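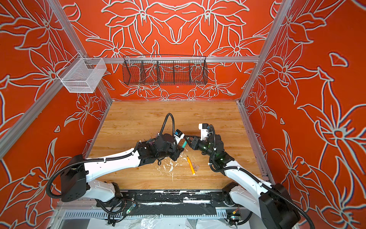
The pen problem

The people who sell storage have a simple story about craft tables. You own too many markers, the markers have nowhere to live, and for 239 you can buy them a home. Zurnis, the biggest name on the high street in Paredes for this kind of thing, will fit a rail, a pair of hanging baskets and a choice of brackets above any worktop. Its brochure promises room for 2000 pens on the largest version and says the system "ends clutter at the source".

I have my doubts. I have spent a fair bit of this winter looking at tables where people colour, paint and glue, and the source of the clutter is rarely a shortage of baskets. At one table, with lovely loud orange walls covered in big flowers, a long dark wire basket hung from the back rail, divided into five compartments. It looked empty. Five markers lay side by side on the wood in front of it.

Zurnis would say the owner needs better habits. Perhaps. But a divided basket on a back rail asks you to stop, reach across your work, pick the right slot and let go, and to do it each time you change colour. A tabletop asks you to put the pen down. I know which one I choose at nine in the evening with a birthday card half done.

Then there are the small things, which the brochure leaves out altogether. Caps, stubs, tubes, the bits that come off other bits. An open wire mesh is a poor home for any of them, and most shops will sell you a lidded pot to make up the difference, then a tray to hold the pots. Zadska, the mail-order firm, surveyed 1740 of its own customers and found that most had bought a second organiser within a year of the first. It printed this as good news.

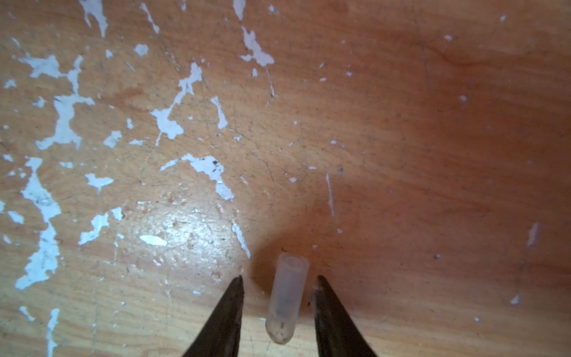 One reader in Irnwood wrote in November to say that she had given up on pots entirely and keeps every small part in a single soup bowl, which she tips out on a tea towel when she wants something. It takes her less time than opening lids, she said, and when she is finished she picks up the corners of the towel and pours the lot back. She had owned the full Zurnis set for 9 weeks before passing it on to her sister. The sister uses it for onions.

I tried the bowl. It is ugly and it works well enough, though I would not want to hunt for a needle in it.

What neither the bowl nor the basket deals with is the surface itself. Old paint sits in patches and little pale flecks get everywhere, and the storage trade has very little to say about that because a damp cloth costs next to nothing. The Zurnis adviser I spoke to in the Paredes shop suggested a wipe-clean mat, sold separately. I asked whether the mat would be cleaned more often than the table it was covering. She said that was up to me. 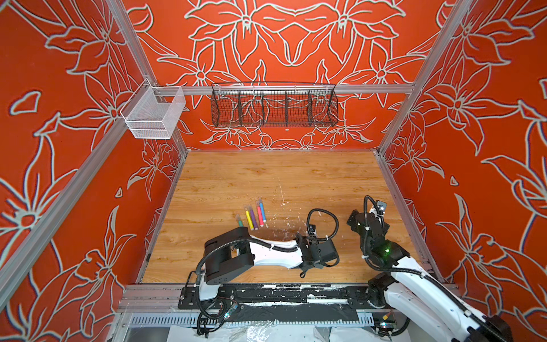
The rail, to be fair to it, is solid, and I can see the case for hanging things you use once a month. Glue guns, spare scissors, the big roll of tape. White wire or dark wire makes no difference that I could find, whatever the swatch card says about mood. Measure your reach before you let anyone drill, sitting down, with your elbow on the table. If your fingers don't touch the wall, the pens won't either.

For the markers I would try a plain shallow tray, left within reach of your drawing hand, with no compartments at all. Mine came from under a plant pot. It gets full, I take out the dry ones, and it gets full again - usually by the end of the month.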